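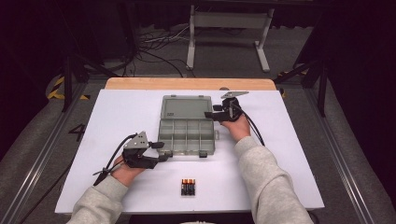
tveit_dad
Does anyone else keep dead batteries "just in case"? My wife says we have a drawer problem. I say the drawer is fine. Four small ones are lined up in front of the gray organizer tonight and I couldn't tell you which still work.

Semolina
Drop them on the table. Dead ones bounce.

oldprakus
They bounce when half used too. Buy a tester – mine cost 3 bucks.

Semolina
Has worked for me 100 times.

tveit_dad
Mine rolled under the fridge. Ordering the tester.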